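Tuesday, November 10, 2020
Cell 2, Billelstead workshop. Notebook, continued from the green one, which has been lost under something.

Left arm first. It has been drifting at the wrist since the end of October, never enough to trip a fault, always enough to put things down where I didn't ask for them. Joint 5 home offset was out. Re-zeroed it against the pin, ran the slow check, out again by the same amount. Took the pin out and looked at it. The pin is bent. So we have been carefully calibrating a straight arm to a bent pin, and I signed the last sheet myself.

Spare pin was in the drawer marked FUSES. Fitted, re-zeroed, checked both directions. Good. Bent one is in the bin, cut in half so it can't come back.

Cycle counter on the left gripper reads 1,266 since the pads were changed. Heltix say inspect at 200, which I take as a cry for help from whoever wrote the manual. Pads glazed but not split. Wiped with alcohol, scuffed lightly with the grey pad, refitted. Right gripper had the same treatment. One screw on the right finger mount was only finger tight. Blue threadlock on both, and a paint line across the heads so we can see if they move.

Cables. The loop on the right arm was rubbing where it passes the elbow. Moved the tie up, left more slack, ran the arm to both ends of travel by hand with the brakes off. Nothing snags. There is still a black cable across the corner of the table that I keep meaning to route underneath. It stays on the list, where it has been happy for a long time.

Table. New brown paper down, taped underneath this time. Taped on top, the edge lifts and the fingers find it. The Czerwiński bracket under the table frame was loose as well, so I nipped it up before doing any of the positions.

Positions re-taught after the re-zero, both arms:
- tray, centre
- round basket, right
- foil packs, left
- bottle rack, front row
- bottle rack, back row (approach from higher up, the old one cleared the front caps by a hair)

Speed held at 20 per cent for all of it. Very dull to watch. Tea was made and drunk during the back row.

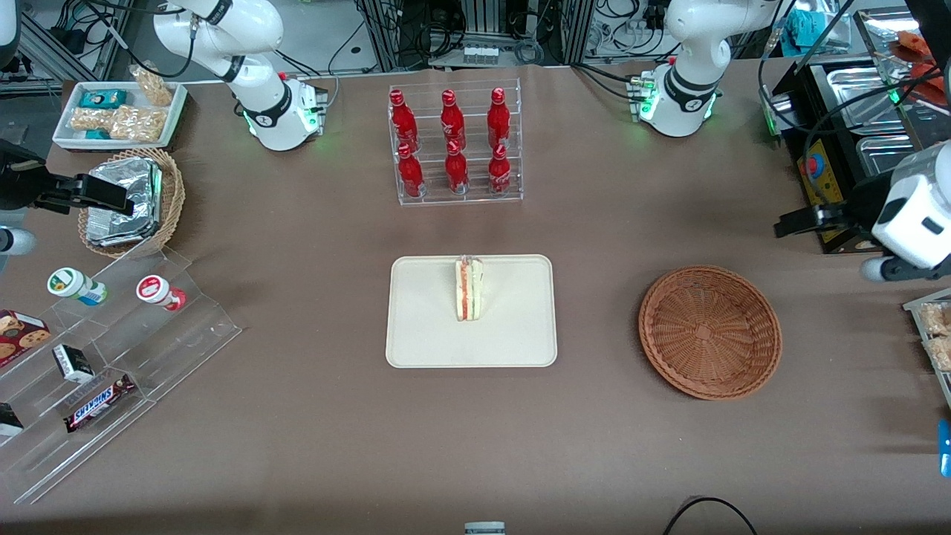 Cell 2 with the shop laid out, one sandwich on the tray, round basket empty, both bases green.

The clear rack is a nuisance to teach against, as I can never see its front edge from where I stand. Put my finger on it and jogged down to that. Should make a proper gauge block.

Emergency stop pressed and released, arms dropped out as they should, came back without argument. Saved the lot as a new file and did not overwrite the old one, having learned that at Kiltutville.

Still to do:
- order two pins, and a drawer label that tells the truth
- gauge block for the rack
- check the paint lines on the right finger mount after the next long run
- the cable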